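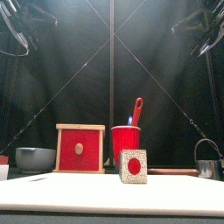 Kha Hồ started the two-arm build in December, in a bay he rents at the Prokstead shared workshop in Watska. Before that the parts sat in his garage.

"I had one arm working at home for a year," he said. "The second one is where it got hard. Everything you got away with before, you can't anymore."

Most of his evenings go to calibration. He runs 40 moves, checks the fingertips against a printed grid, and runs them again.

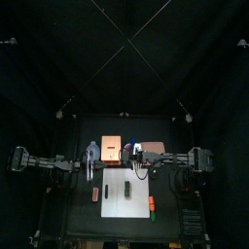
Hồ wrote the control software himself, on top of a small motion library called Truvov. The first version let each arm plan alone, and they collided twice. Now one arm has to claim the middle of the table before it can enter. With the grippers nearly meeting over the center, as they often do, that rule matters. He still keeps a hand near the stop switch – "habit," he said.

The black drapes took him 2 tries. The first set let in light from the Gough Street side of the building.

"A reflection looks like an object to the software," he said. "I lost a month to that."
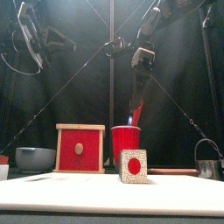
*The right arm reaching down to the red cup.*

Cups are harder than boxes, he said, because the rim gives when the fingers touch it. He has cut the closing speed to 60 percent and wants softer pads next.

Asked when it will be finished, he said he hadn't set a date. The cable routing comes first.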